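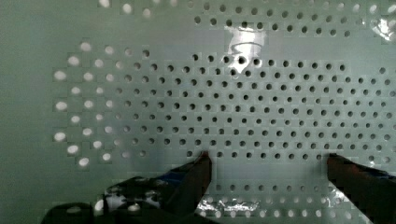 Chapter 7
Kitchen rules and where they come from

Most people who cook at home follow rules they have never tested. Salt the water or it won't boil properly. Never rinse pasta. Oil in the pan stops it sticking. Some of these rules are sound, some were sound once, and a fair number seem to have been made up by someone with a column to fill. In this chapter we look at how a piece of kitchen advice gets started, how it spreads, and what sort of evidence would be good enough to make us keep it.

You will need the material on fair testing from the earlier chapters. If you skipped it, go back, as the terms are used here without being explained again.

7.1 The salt in the water

Start with an easy one. Many cookery books used to say that salt makes water boil faster. Salt raises the boiling point of water, so if anything the reverse should hold, and at the amounts used in cooking the change is too small for anyone at a stove to notice. A teaspoon or two in a large pan shifts it by a fraction of a degree.

So why do people swear by it? Throw salt into water that is nearly at the boil and it will fizz up at once. The grains give bubbles a place to form. The cook sees bubbles, and bubbles mean boiling. It is a perfectly good observation with the wrong conclusion hung on it, and you will meet several more of that type before the chapter is out.

There is a reason to salt the water, and it is taste. That ought to be enough, yet the false reason is still given alongside the true one, as though a matter of flavour needed a bit of science to make it respectable.

7.2 Rinsing and draining

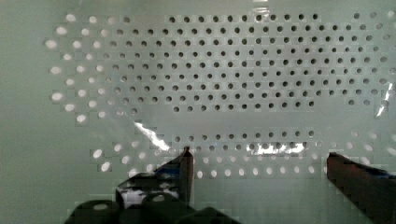
Advice about rinsing is harder to judge. The usual claim is that rinsing cooked pasta washes off the starch and the sauce then slides off. The first half is easy to show. Rinse a portion over a bowl, let the bowl stand, and the water will be cloudy. The second half depends on the sauce, the shape of the pasta and how long everything sits about before it is eaten. For a cold salad, rinsing is sensible, and the books that forbid it on page one tend to recommend it without comment forty pages later.

Anouk Verbeke and Wouter Groen tried to settle the matter with a survey of 648 home cooks. Of these, 280 said they never rinsed pasta. Asked for a reason, most of the non-rinsers repeated the line about sauce, and very few had compared the two methods side by side. The survey is sometimes quoted as proof that experienced cooks don't rinse. Read it again. It tells us what people say they do, and where they heard it. It contains no pasta at all.

A later trial, run by Roos Kramer in March, at least involved food. She gave 200 tasters two plates each, one rinsed and one not, both with the same tomato sauce. Slightly more of them preferred the unrinsed plate. However, the rinsed plate was also the cooler one, as the tap had been run cold, and nothing was done to put that right. We can't say whether the tasters were judging starch or temperature. It was reported under the heading "Rinsing ruins pasta", which should make you wary of headings.

7.3 Who is doing the telling

Look at the source before you look at the claim. The Zarlow company sold a pan with a leaflet stating that a spoonful of oil in the water keeps pasta from sticking. Oil floats. Most of it stays on the surface until the pan is emptied, and stirring in the first couple of minutes does far more good. The leaflet also recommended a brand of oil.

This doesn't make every maker's leaflet worthless. Instructions on cleaning and safe use are usually written with care, if only for fear of complaints. Advice on flavour deserves a colder eye.

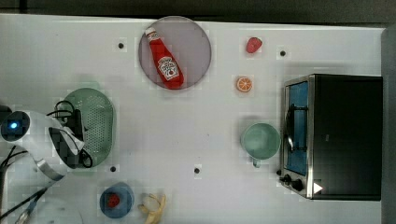 Does it matter if a harmless kitchen rule is wrong?

It matters a little. A useless spoonful of oil costs pennies, but a cook who accepts that rule without checking will probably accept the next one too, including rules on reheating rice or storing leftovers, where a mistake can make people ill.

We turn to those rules in section 7.4, starting with the belief that hot food must never go into the fridge.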